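Tea towels, and the round table by the window

I have been meaning to write about tea towels for months, which tells you something about the sort of summer it has been. Every time I sat down to do it there was something else wanting attention, and usually that something was a heap of tea towels waiting to be folded. So I folded them instead and the post didn't get written. Well, the kettle has boiled, the rain has set in, and I am going to get to the end of it this time.

It started in June, when Manju Kaushik came to stay for a week and offered to dry up after supper. She opened the drawer next to the cooker and the drawer wouldn't open. It came out two inches and stopped, and she had to slide a wooden spoon in over the top and press everything down before it would give. Then of course it all sprang up at her like bread dough. There were 41 tea towels in there (we laid them out on the floor that evening, with a glass of wine each, and counted). Forty-one! There are two of us in this house, and one of us mostly leaves things to drain.

I couldn't tell you where they all came from. Some were my mother's, thin as a handkerchief and by far the best for glasses. Some were presents, the kind with a map of somewhere or a recipe for scones on them, and those are nearly always hopeless because the printed part just pushes the water about. There were four Christmas ones still with their cardboard bands on. And there was a whole family of plain striped ones, white with navy, that I bought in a bundle from Fulberg years ago and which have turned out to be the ones I reach for every single day.

Manju is a much firmer person than I am. She wanted to keep ten. I wanted to keep 41. We had quite a long talk about it, and in the end I kept eighteen, which felt brutal at the time and now seems rather a lot again. The worn-out ones went into the bag under the stairs for cleaning bicycles and the pretty ones went to my niece, who has just moved into her first flat and owned, as far as I could make out, a single sponge.

Then came the question of folding. I had always done what my mother did, in half and half again and half again, and then stacked in a pile. It makes a nice pile. It also means that you only ever use the top three, and whatever is at the bottom stays there until somebody comes to visit with a wooden spoon. Manju folds hers into long thirds and then rolls them up and stands them on end, so you look down into the drawer and see every one. I was doubtful (it seemed a lot of fuss for something that wipes saucepans) but I gave it a fortnight and I have never gone back.

What I had been missing all along, though, was a decent place to do it. I used to fold on the ironing board, which is too narrow, or on the bed, which is too soft, and on the bed you can't get a crease to sit flat no matter how hard you smooth it. A table is what you want. A round one is better than you'd expect, too – there are no corners for the cloth to catch on, you can walk round to the other side, and two people can work at it without knocking elbows. It does need good daylight if you are fussy about stripes lining up, and I'm afraid I have become fussy about stripes lining up.

The other thing I've learned is to take one towel out at a time. I used to tip the whole basket out in front of me and feel defeated before I had begun. One crumpled towel on a bare patch of table is quite a friendly sight, and you can get hold of it and find its corners and think about nothing else for a few seconds.

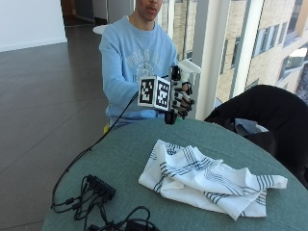

How I fold them now

Striped towels are the easiest to learn on, so do start with those if you have them. The bands along the edges show you straight away whether you've gone crooked. A plain white one will let you fold it into something like a kite and you won't notice until it's rolled.

I give the towel a good shake first, holding it by two corners, and lay it down with the long side towards me. Then I smooth it from the middle outwards with the flat of my hand. My mother used to iron hers and I did try, for a year or so, out of loyalty. I don't any more. If you fold them soon after they come off the line they settle perfectly well by themselves.

After that I bring the far edge down by a third and the near edge up over it, so that I've got a long strip with the hems tucked inside. Run your hand along it once more. Then roll from one end, snugly but without strangling it, and stand it up in the drawer with the loose end against its neighbour. If it flops over, the roll wants to be a bit tighter, or else you want more towels in the row, and I can always help you there.

Soledad Blackwood, from two doors down, tells me she does hers in a square packet instead and files them like record sleeves. She showed me over coffee and it did look very smart. Her drawer is shallower than mine, though, and I think that makes all the difference. Do have a look at how deep yours is before you commit to anything.

A few odds and ends

I wash mine at sixty with the flannels and leave out the softener, which makes cotton slippery and no good at all for drying. If they've started to smell a bit stale, a cup of washing soda in with them does wonders.

Linen ones go in a separate row at the front, for glasses only. Everybody in the house has been told. Everybody in the house wiped a roasting tin with one on Sunday.

Somebody asked in the comments last time whether I'd do the same for napkins and the answer is yes, but I haven't found them all yet. There are some in the sideboard, and some in the picnic bag, and I have a nasty feeling about the box on top of the wardrobe. Manju is coming back in the autumn and I'd like to have made a start before she gets her hand on another drawer. If you have a way of folding the big square ones that doesn't leave a great thick lump in the middle, please do write and tell me how you manage it.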